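# Play kitchen corner: real toaster oven or a toy one?

**Daryna Chornovol**

Good day to all. I am preparing a play kitchen for my two nieces and for the children of our neighbours here in Wurncombe. I already have a white table, and a bag of toy foods from the Jesier shop. My brother has offered me his old toaster oven, which he does not use any more. The children love the doors and the knobs very much. Is it a good idea to put a real oven on the play table, or must I look for a toy? Also, how do I arrange the foods so that they do not end up in one heap? The table is 102 cm long.

Thank you in advance, and excuse my English please.

## Replies

**Tane Waaka**

Hello Daryna. I made the same kind of corner two years ago, so I can tell you what I did.

About the oven: if it is a real one, the plug and the cable must be removed fully by a person who knows electrical things. To leave it unplugged is not sufficient, a child will find the socket. Look also at the glass in the door. If it has a crack, do not use it. With a toy oven you have less to worry about, but many of them are light and slide on the table when the door is pulled.

For the foods, I keep the oven at the right end and one large plate in the upper middle, with nothing on it at the start. The foods go around it with some space between them: banana and orange slice to the left, strawberry to the right. The children can then choose what they want to serve.

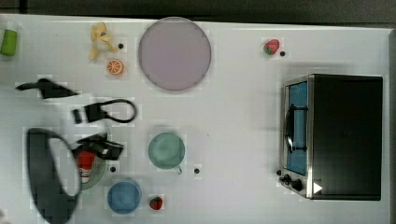 ### Things I would do in this order

1. Decide where the oven stays, and turn its door towards the free part of the table. The door needs space to open.
2. Put the plate next. A pale colour is nice because the fruits show well on it.
3. Take out only a few foods. The others wait in a box, and I change them every 7 days or so when I remember.
4. Keep the dark things together on one side. Mine overlap a little – it does not disturb the play.

I wash the toy foods in warm water with a small amount of soap, then they dry on a towel overnight. Please check first that they have no paper labels. I lost a good lemon in this way.

**kelmendi**

get the toy one. we had a real one and it weighs a ton, my son pulled it nearly off the table by the handle. not worth it

**Todach**

I agree with Tane about the cable. I want to add only that crumbs stay in an old oven for a very long time, so pull out the tray and clean under it before you give it to the children. In ours I found half a biscuit, and we had already cleaned it one time.

**Daryna Chornovol**

Thank you for all the answers. I will ask my brother about the cable, and if he cannot do it I will buy the toy one. The box for the other foods I have already.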